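Fomano Bench Pair
Two-arm handling station for cups, beakers and small containers

Price: 1,090 a month on a 25-month lease, service visits included
Made and supported by Verura

The Bench Pair is a pair of arms fitted to an ordinary worktable. It picks up light containers, stands them in holders, takes them out again and passes them along. We built it for canteens, dental labs, sample rooms and packing benches, where a person can lose half a shift to moving cups from one place to another.

What you get
2 arms with two-finger grippers
Flat gripper plates, fitted
Dark bench covering, cut to your table
Control box and cables
Two days of set-up and training at your site

What it handles
Plastic cups, tumblers, pots and beakers, empty or part filled, up to 900 g. Tapered cups are gripped just under the rim. Glass can be handled with the soft pads, sold separately. It does not do lids. Please ask before ordering if your containers have handles, as some need a different plate.

What changes for your staff
Somebody still has to run the bench. In most places that is the person who did the job by hand, and we ask that they are in the room for the training. They set out the holders at the start of the shift, show the arms any new container, and clear the table when a job is finished. Showing it a new cup is done by hand, with no typing.

Hivar, who run a sample preparation room, have had theirs since February. Zoriana Levchenko leads the early shift there.

"My wrists are better. The bench is slower than Tùng on a good morning, and he will tell you so, but he spends that time on labelling now and we have fewer labels to redo. The first fortnight was hard work -- we kept putting the holders down in the wrong spot."

Two people at Hivar moved to other duties when the bench came in. Both kept their hours. We suggest agreeing that sort of thing with your team before delivery, and Védís Skov in our office can put you in touch with sites that have already been through it.

Space and power
The table should stand against a wall with sockets in reach. Leave room at the right-hand side for the cable loop, and do not tape the cable down tight -- the arm needs the slack when it reaches across. Plain walls are best. A scuffed one is fine.

Care
Wipe the gripper plates at the end of each shift with a damp cloth. Check the plate screws weekly. Do not spray cleaner on the cable connectors.

Orders and site visits: ask for Tài Giáp. Prices on this page apply to orders placed from 31 May 2021. 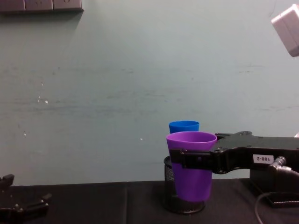 Right arm holding a purple cup in a mesh holder, blue cup behind.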